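Nustdale Storage Survey: Bins and Tables, Set 7

Notes and pictures from the sorting room at Nustdale. Compiled by Wulan Osman, with measurements by Jarrah Doolan. Last revised Fri 5 September.

This set covers small open-topped bins used on worktables. Lidded boxes and stacking crates are in the Standon set. Dimensions are taken at the rim, outside edge to outside edge. Capacity is measured with water to the lower edge of the handle slot, so figures will be smaller than those in a supplier's list for any bin with cut-out handles.

Square bins are entered under rim width, 253 mm in the present case. Taper is recorded separately. A bin that narrows toward the base takes less table area than its rim suggests, but the flared rim sets the spacing when several are placed side by side.

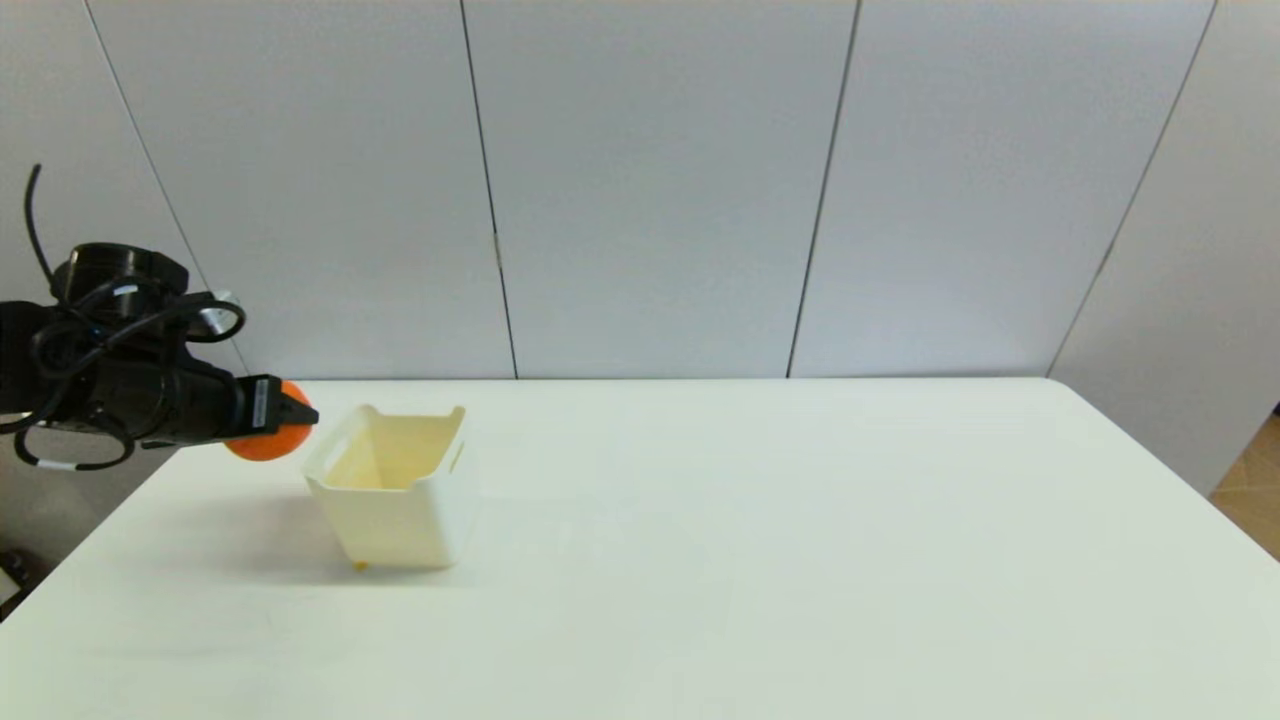

White plastic, square, open top, with handle slots near the rim. The tint is slightly cream, and the inner walls read as pale yellow. Entered as "white" in the color column; the catalog has no separate code for off-white. Suited to balls and other loose items that do not need a lid.

Table surfaces are listed by color and finish only. Plain white tops are preferred for sorting work, as orange and other bright items are easy to pick out against them. Edge wear is checked each October and noted on the room sheet.

Catalog number for the bin is 3021. Shelf clearance above the rim should be no less than 98 mm for hand access. Corrections to Wulan Osman, Hutapea building, second floor.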